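The Stuff Drawer Goes Public

Florndale has 2,718 residents and, as of July, one official place to put the things they can't explain owning.

It started with Apolline Pichon's kitchen drawer. You have the same drawer. It holds dead batteries, a key to a house you left in your twenties, and the little wrench from a bookcase that has since collapsed. Pichon tried to throw the lot away and got as far as the back door.

"I thought, what if I need it?" she says. "Then I thought, need what? I didn't know what half of it was."

She asked the neighbors, who didn't know either, and who took the chance to bring over drawers of their own. By the end of the evening she had three shopping bags of other people's indecision and had somehow been talked into hosting a swap.

The swap now fills the old Gunawan shoe store on Esbridge Street, rent paid by a fee of one dollar a visit. The rules are taped to the door. Bring something, take something, and don't ask Apolline what it's for.
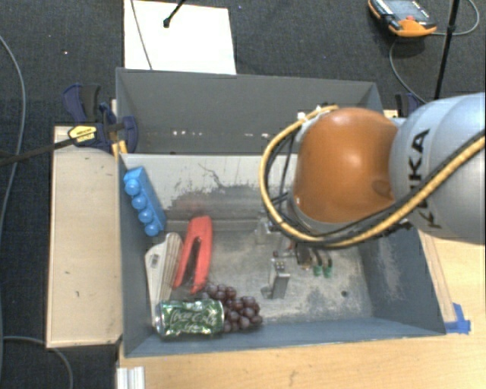

Page last changed: Oct 17, 2023

Toys are the sore spot. Parents arrive with a box of loose building pieces and the hard look of people who have stepped on one in the dark. They leave lighter, then come back within the week with a weeping child who wanted exactly that piece. Anjani Ong, who runs the front table, keeps a shelf for these cases and calls it the appeals court.

Adults are worse. Lanying Zou gave up a lamp switch in the first month and has visited it since. Another regular drove in from Flandow with 283 curtain hooks, was congratulated on his progress, and drove home with a fondue set missing its forks.

Does any of this make a dent? My own notes suggest not. On the afternoon I stayed until closing, the store took in 172 items and sent out what looked like the same number, several of them with the people who had brought them. Pichon says that's fine. A thing you went back for is a thing you chose – which is more than she could say for most of her drawer.

The drawer itself is full again. She showed me, a little proudly. On top was a wrench.

I gave the place a jar of buttons and came away with a key. It doesn't fit anything in my house, but I haven't tried the shed.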